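Clarulthorpe Workshop
Gallery: Gripper comparison, soft objects

February 2025

This page collects our notes from the gripper comparison. We compared two sets of fingers and two positions of the wrist camera on the same arm, with the same controller and the same program. The question was simple: which combination should we keep for objects that change shape when you close on them? Rigid boxes were the subject of our November page, and I will not repeat those results.

The list of runs is long (211 grasps in total), so the gallery goes by topic and not by date. Each entry has a title and a short text. Where an entry speaks of "short fingers", I mean the set that came from Gotmont with the gripper. The "long fingers" are the set from Murín, which we ordered separately. The controller is the Clandeo in both cases. I write the names only because visitors to this page have asked for them, and we have no agreement with any of the makers.

Please excuse my English where it is stiff. I prefer to write it myself, and I correct the page when somebody sends me a better word.

1. The shelf and the program

The arm starts from the same home position in every run. It moves to a point in front of the object, waits until the camera exposure is stable, goes forward, closes, and lifts. Then it holds the object for 12 seconds and puts it back. We did not use any learned policy in this comparison. All positions were taught by hand, and the only thing that changes between two runs of a pair is the finger set or the camera bracket.

The closing force was the same for both finger sets at first. Later we allowed a second value for the long fingers, because they bend a little at the tip and a part of the force is lost. In the table that you can download from the project folder, these runs are marked with the letter B.

2. Plush bottle, neck down

The soft objects were the main reason for the comparison. A plush toy has no hard edge where the finger can stop, so the gripper closes until the force limit and the fabric goes away to the sides. We used toys with a clear shape, so that a person can judge from one picture how the object sits.

The ketchup bottle is held with its neck down and the rounded end up, and the black parts of the gripper are around the lower portion. Because the bottle is turned, the embroidered label is upside down for the wrist camera: HEINZ and 1849 are low in the picture, and the tomato is near the top of the label. For a detector that reads text this is a hard view. For a detector that looks for a large red shape it is an easy one. The blur is also typical for our wrist stream.

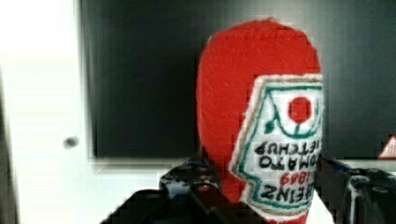 3. Short fingers on fabric

The short fingers have a ribbed pad. On felt and on fleece the ribs take hold very well, and we had almost no slipping during the hold time. The problem comes at release. Some fibers stay in the ribs, and the toy follows one finger for a moment when the gripper opens. The object then falls a little to the side of the place where it should stand.

We cleaned the pads with a dry brush between the blocks of runs. It helps, but you must do it more often than I expected. With a smooth tape over the ribs the release was better and the hold was worse. I would not recommend the tape, also for the reason that it moves after some time and you do not notice it.

4. Long fingers on fabric

The long fingers are smooth and slightly curved inside. They reach around a thick toy better and they do not press so deep at one point. The release is clean. When the toy is heavy at one end, it can turn slowly between the fingers while the arm is moving. For a plush bottle this matters little. For a toy animal with a heavy head it was the most common failure in our list.

With the higher closing force (the B runs) the turning was less, but the fingers then bend so that the tips touch before the middle part does. You can hear it as a small click. I do not like this sound and I limited the number of these runs.

5. Camera bracket, low position

In the low position the camera sits close to the gripper and looks along the fingers. You see the contact well. You see very little of the place where the object has to go, and a big object can hide most of the background. The operator must know the shelf from memory or use a second view.

The low bracket is held by 4 screws and it is quick to mount. The cable makes a tight bend behind it. After one block of runs we had lost images from the stream, and the plug was not fully in. A small clip on the cable solved this. If you build the same bracket, leave more space for the plug than the drawing shows.

6. Camera bracket, high position

The high position gives a wider view, and the finger tips are smaller in it. For placing it is clearly more comfortable. For the closing moment it is less good, because a thick toy covers the far finger and you cannot judge whether both sides touch.

The high bracket also vibrates when the arm stops. The vibration is short, but our program took its image exactly at this moment, so the images were soft. We added a longer wait before the image and the difference was visible at once. It makes every run slower, and in a real task I would try first to make the bracket stiffer.

7. Compression of the stream

Some visitors wrote to us about the blocky edges in our pictures. The stream from the wrist is compressed before it goes through the cable in the arm, and we save it as it arrives. With the better quality setting the delay became too long for careful manual work. We tested both settings with the same operator, and the operator preferred the short delay and the worse picture in every block.

For the comparison of fingers this is not important. For reading small text on a package it is, and there I would use a fixed camera outside the arm.

8. Light

Shelves with white panels and dark back walls are difficult for automatic exposure. When a white panel fills one side of the view, the camera makes everything darker, and a black gripper in front of a dark wall is then nearly lost. When the arm turns away from the panel, the picture becomes bright again after a delay.

We fixed the exposure by hand for the last blocks. The white areas are burned out with this setting, and we accept it, because there is nothing on them that the operator needs to see. A matte gray film on the panels would be the better solution. We have ordered it and I will add a note here when it is mounted.

9. Controller settings

The Clandeo controller lets you choose between stopping at a position and stopping at a force. For soft objects we used only the force. Please note that the force value is read before the gear, so it is not the force on the object. When you change the fingers, the same number means another pressure. I lost one afternoon because I did not think of this.

The saved profiles have short numbers and no names. Our profile for fabric is 928, and it is in the project folder together with the table. It fits the short fingers without tape. For the long fingers you should lower the closing speed first and then change the force in small steps.

10. Which set we keep

For the plush objects we keep the long fingers with the low camera bracket. The clean release was more important to us than the stronger hold, because our next task is placing and not carrying. For heavy toys we will change back to the short fingers, and the brush stays next to the arm.

The next gallery will show bags and thin packages with the same two sets. The bracket drawings are in the project folder under the February entry, and the corrected one has the wider space for the plug.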